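Ticket 3632
Opened 05/09/2024
Product: Dradden Home Router, firmware 47
Status: waiting on customer, then reopened, then open

Hi again! Me with the dropping Wi-Fi. I know the last person asked me to start a fresh ticket instead of replying to the old one, so I'm pasting in what I've got so far (sorry, it's long).

The short version: the router works great all morning, and then sometime after lunch the 5 GHz network just vanishes. The name disappears from my phone, my laptop, everything. The 2.4 one stays up the whole time. If I pull the plug and wait a minute it comes back, and then it's fine till the next day. This has been going on since January, when I switched over to Nelemex for internet.

Things I tried before writing in:

Factory reset, twice. The second time I typed all the settings in by hand and didn't load the backup. No change.

Swapped the power brick for the spare. No change.

Turned off the Hapeta parental filter completely. I really thought that was it, because I got 3 good days in a row! Then it dropped again on the fourth.
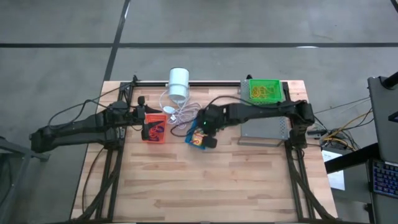 Attachment 1: back room, wood-top table, orange container left of center

Update, same evening. I called Nelemex and they ran a line test while I was on hold. Clean on their end, 500 down like I pay for, and they pointed out (fair enough) that a bad line would take out both bands.

Then I went digging in the logs and found "DFS event, channel vacated" right before the drop. I looked it up and that's the router hearing something it thinks is radar and getting off the channel. We're pretty close to Gresenero airfield, so maybe? What I don't get is why it never picks a new channel and comes back.

I've set it to channel 36 by hand for now and turned off auto. Do I need to turn off the 160 MHz width too? The menu lets me leave it on, but I can't tell if it's doing anything. Log file is attached, the drop is near the bottom.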